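Cuaderno de taller – Conservación de papel y encuadernación
20 de julio

Entrada redactada por Marcela Trnka. Asunto: fondo Mikuš, preparación de adhesivos y desacidificación de prueba.
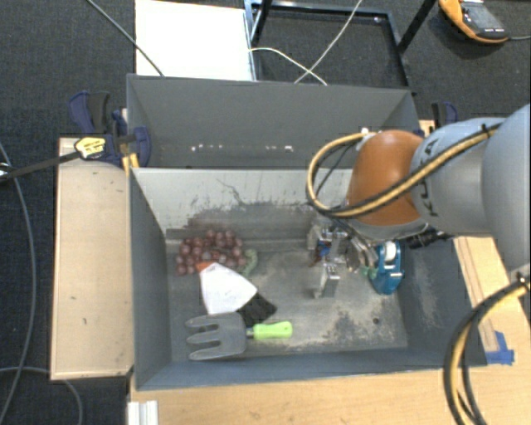

1. Estado del fondo

Se continúa la intervención sobre los cuadernos de contabilidad del fondo Mikuš. El inventario de ingreso, cerrado en junio por Dagmar Štěpánek, recoge 900 hojas sueltas y 16 volúmenes cosidos. Los volúmenes conservan en su mayoría la costura original sobre nervios; en dos de ellos el lomo se ha desprendido y la cola animal está cristalizada.

Las tintas son ferrogálicas en las primeras series y de anilina en las últimas. Peter Hudec ha repetido las pruebas de solubilidad en el volumen séptimo. La tinta violeta migra con agua y también con etanol, por lo que ese volumen queda excluido de cualquier tratamiento acuoso hasta nuevo aviso.

2. Engrudo de almidón

Se prepararon dos partidas de engrudo de trigo. La primera quedó con grumos y se descartó tras el segundo tamizado. La segunda se coció a fuego lento con agitación continua, en 500 ml de agua desionizada, y se dejó enfriar tapada. Consistencia correcta para laminado con papel japonés fino; para los refuerzos de cajo convendría una mezcla más densa.

Nota para I-hsuan Shih: el tamiz de crin pequeño tiene la malla suelta en un lateral. Hay que usar el grande hasta que se repare.

3. Prueba de desacidificación

Sobre hojas en blanco extraídas de las guardas, con autorización del depositario, se aplicó hidróxido de calcio por inmersión. El pH de superficie, medido antes del baño, era claramente ácido en todas las muestras. La segunda lectura se hará el lunes, con las hojas ya estabilizadas bajo peso.

Una de las muestras presentó un cerco pardo en el margen inferior. Hudec lo atribuye a restos de cola; a mi juicio podría tratarse de una mancha de humedad antigua. Queda pendiente de examen con luz ultravioleta.

4. Materiales

El secante Brivow llegó en el gramaje solicitado. El papel de lija Gritwood de grano fino, empleado para rebajar los cartones de tapa, se está agotando – quedan pliegos para un volumen, dos a lo sumo. Igor Tichý tramitará el pedido junto con el hilo de lino. El presupuesto recibido de Sitari para las cajas de conservación supera los 1,000 euros y deberá someterse a la aprobación de la dirección antes de confirmar medidas.

5. Pendiente

Revisar la foliación del volumen tercero, donde el número de folio se repite tras la hoja arrancada.
Anotar en la ficha la posición de las grapas oxidadas antes de retirarlas.
Cambiar el peso de la prensa pequeña – Tichý advierte que marca el borde de los cuadernillos.
Devolver a Štěpánek la copia del inventario con las correcciones a lápiz.

M. T.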